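Hamada Street Market to stay open later through the summer

Shoppers on the east side of Skotlow will have a little more time to get their errands done this summer. The Hamada Street Market, which has closed its doors at 6 p.m. for as long as most of its regulars can remember, will stay open until 9 p.m. beginning in June, and the stallholders sound every bit as pleased about it as their customers.

The change follows a survey that went out with receipts over the winter. The market got 424 replies, a very good showing for a neighborhood this size, and the wish that came up again and again was for evening hours. Plenty of people wrote that they get off the bus from work just as the shutters are coming down, and end up doing without their greens, their bread and the snacks they like to have in the cupboard for when family drops by.

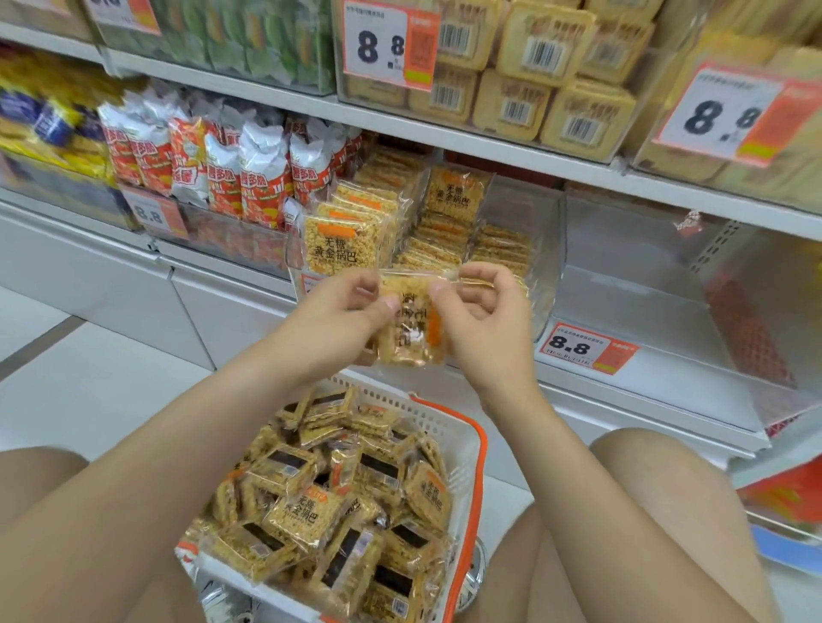 What will be open

Not every stall will keep the longer day, and the market is asking folks to be patient while everyone finds their rhythm. The produce rows, the dry goods and snack aisles and the Jinix bakery counter will all trade until closing. The fish counter will still wrap up at 4 p.m., as it always has, so anyone planning a chowder will want to come early.

Zolero, the little tea stand by the north door, is adding three tables outside and will pour iced barley tea into the evening, weather permitting (and we are all hoping it does).

Parking in the side lot will be free after 5 p.m., and the number 3 bus will keep stopping at the corner of Hamada and Mill until the market closes. The later hours run through the end of September, and the market will decide in the fall whether to carry them on into the colder months. Comment cards are at the front desk for anyone with an opinion to share.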